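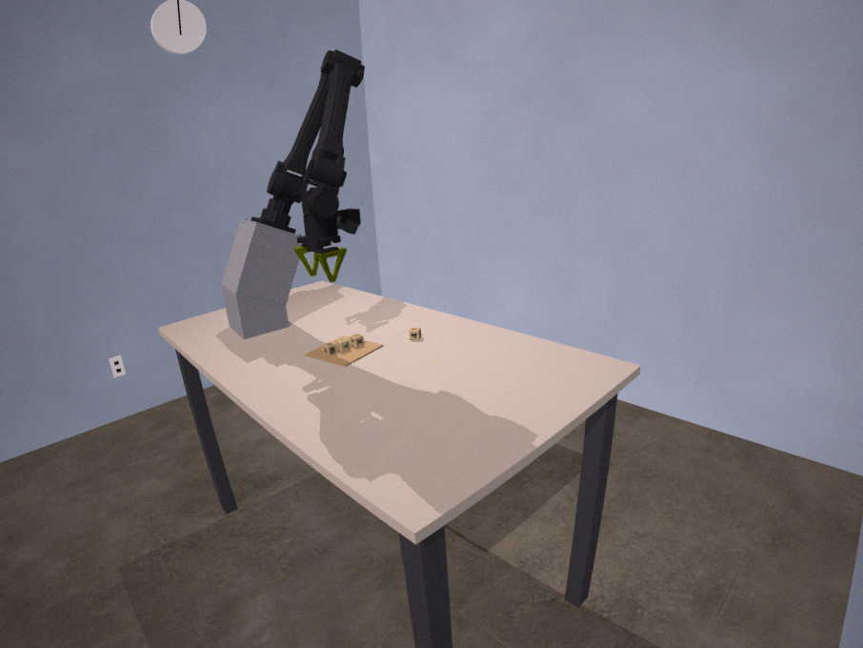
# Letter Cubes: Remote Demonstration Gallery

Renders from the letter-cube task in the Arnley simulation environment. The operator drives a simulated arm from a desk in Paltivthorpe, and the recorded joint and gripper values become training demonstrations. The views on this page were rendered from the scene at different moments and are not arranged in time order.

Task definition: four small cubes and one flat board on a table. All four cubes go on the board in a row, closely spaced. Letter order is not scored. Cube orientation is logged but not scored in the current version.

Operators: Kieran Keogh, Pádraig Cronin
Recording software: Jirkona
Episode limit: 300 seconds
Episodes recorded: 195
Episodes kept after review: 187

## Room view

Three cubes in a row on the board, one still on the table to the right. The gripper is open and clear of the tabletop.

The room view shows the full arm and is used for checking elbow position. It is a poor view for final placement. At this distance the letters are too small to read and the gaps between neighboring cubes are hard to judge, so the operator keeps it in the smaller of the two display windows.

The clock on the wall is scene dressing and is not tied to simulation time. Use the step counter in the episode log.

## Table view

Two cubes on the board and two loose, with the gripper over the far part of the table. Fingers are wide open, as for an approach.

The loose cube farthest from the board is turned at an angle. Yaw is drawn at random on every reset, and the operator rotates the wrist to line the fingers up with two opposite faces before descending. Demonstrations in which the fingers closed across a corner were marked for review even if the grasp held. Most of the eight rejected episodes came from this group.

Shadows are hard-edged in both views. Keogh used the shadow of the fingers as a height cue during descent; Cronin relied on the height readout. The two sets of demonstrations differ in approach speed as a result, and operator initials are stored with every episode so the sets can be split.

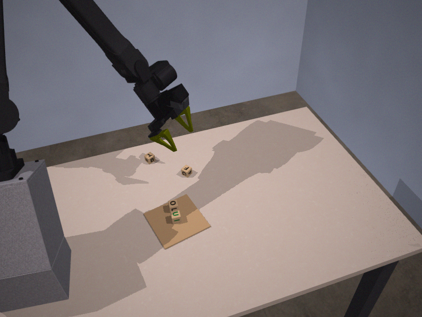 ## Control mapping

The hand controller sends relative motion. Holding the side button engages the arm and releasing it freezes the target pose. The operator can then bring the hand back to a comfortable position and engage again.

- Translation: scaled 1:2, so two centimeters of hand travel give one centimeter at the gripper.
- Rotation: unscaled. Roll and pitch are locked by default and only yaw passes through.
- Trigger: gripper opening, continuous. Full squeeze is fully closed.
- Thumb button, short press: mark the end of a subtask.
- Thumb button, long press: discard the episode and reset.

The roll and pitch lock was added in June. Earlier trial recordings with all axes free are not part of the 195.

## What gets recorded

Each episode is one file. Every step holds the joint positions, the gripper opening, the commanded target pose, the engage flag and the pose of each cube and the board. Images are rendered again from the stored states afterward, which allows camera placement to change without asking the operators to repeat the work.

Steps with the engage flag off are kept in the raw file and removed at export. If the pauses are left in, a policy trained on the data tends to stall above the cubes.

Subtask marks divide an episode into approach, grasp, carry and release, repeated per cube. Cronin's marks come slightly earlier than Keogh's at release. Hennessy, the export script, ignores the manual release mark and uses the first step at which the gripper opening exceeds the cube width.

## Review

An episode is kept when it meets the following conditions:

1. All four cubes rest on the board at the last step.
2. The gripper is open and above cube height at the last step.
3. No cube left the tabletop edge at any time.
4. The board moved less than one cube width from its reset position.

Condition 4 is checked by script and then by eye. Light contact between a fingertip and the board is common near the ends of the row and does not fail an episode.

Of the 187 kept episodes, 159 were completed without a regrasp. The remaining 28 contain at least one cube that was set down and picked up again. They stay in the export with a tag. Leave them in for training; filter on the tag when measuring time per cube.

## Known issues

- The wrist attachment can come close to a cube already placed when the last cube is carried in low. Lift higher before crossing the board.
- Yaw wraps at 180 degrees in the operator display. The stored value is correct.
- Resets occasionally place two loose cubes too close together for the fingers to fit between them. Operators push one aside with a closed gripper. Pushes are not marked as a subtask.
- Room view and table view use separate exposure settings, so wall and tabletop colors should not be compared between them.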